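The scorer's room at Purkska sits up a flight of stairs behind third base, and the woman who has kept the book there for years had the kettle going before I reached the top step. She prefers to stay nameless in print, which she says is only proper for a scorer, so I'll respect that, though everybody at the ballpark will know exactly who I mean.

She started in the summer league the way a lot of people do, by sitting too close to somebody who needed a hand. "I went to watch my brother pitch and I came home with a pencil behind my ear," she told me. "I think I scored 52 games that first year, if you count the exhibition ones, and I do count them, thank you very much!"

Her total now stands at 589, all of it on paper, in green binders along the back wall. She pulled one down to show me a game from August, Purkska against Stesau, when the rain came in the sixth and both dugouts ended up singing. The page is a bit wrinkled, but every pitch is there.

"The hard part is the judgment," she said. "Hit or error. You get about two seconds, and then you have a shortstop's mother looking up at your window for the rest of the afternoon." She laughed for a good while at that, and poured me more tea.

These days the league wants each box score sent in electronically the same night, so the binders have company. She was slow to come around to it (her words) but she has grown rather fond of seeing the averages update while the grounds crew is still raking.

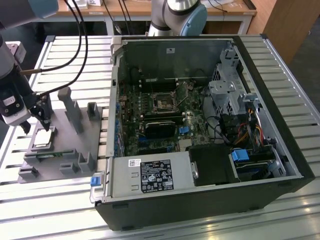
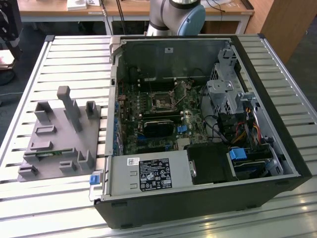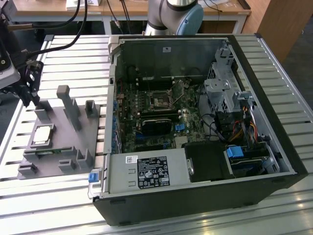
A desktop computer with the side panel off.

We got to talking about hitters, as you do. The best swing she ever scored belonged to a left-handed catcher from Ekholm, who finished one season hitting an even .500 and then gave up baseball for dental school. "I still have his line in my head," she said. "I could recite it to you like a prayer."

And the best game? She went back and forth for some time before settling on a 1-0 final at Georgiou Field that was over so fast the hot dogs weren't ready. No walks, no errors, and a bunt nobody saw coming. "Cleanest page I ever filled in. I hardly touched my eraser."

She'll be back at the window for the opener, with a cushion she has had since her second season and a fresh box of pencils. I asked if she ever gets to just watch a game. "Oh, I tried that once," she said. "I was keeping score on a napkin by the third inning."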